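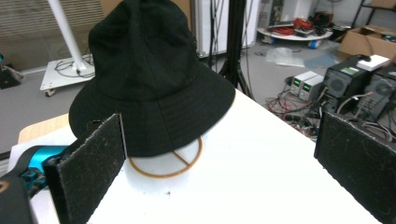 # Skenby chores set, soft goods part

Data card, still a draft. Ask Canan Sezer or Doğukan Kurtuluş before you quote anything from it.

**What it is**

1,182 episodes of hand-held gripper work on a tabletop. Hats, mostly. Socks and dish towels are in the Pretov part, seperate download.

**Why**

Can a machine tidy a hallway yet? Short answer no. Pick up a hat, put it on a stand, leave it in decent shape. A kid does it. Our policy trained on the full set got 100 tries at it and Haf Llewellyn scored them by hand. Flat brims fine. Floppy brims bad: the fingers close on the brim, the crown folds, hat ends up on its side.

**Files**

- episodes/ one folder per try
- labels.csv outcome, operator, hat type
- splits/ train and test, do not reshuffle

Labels by Duygu Bilgin and Songül Dağdelen. Where they disagreed the row says "unsure". Leave those out of training, keep them for eval if you like.

**Known problems**

- gripper width drifts in early episodes, fix comming in November
- felt pads shed, specks on the table in places
- black hat + black pads, segmentation masks are poor
- one room only. Don't expect it to carry over to your house

**Not for**

Claims that laundry is solved. Also nothing with people nearby.

**Changes**

10th May: dropped duplicate episodes, old count was 1,631. Ornero loader works again, Akyol one still broken on long paths.

We use cookies to remember your settings. Accept all | Manage preferences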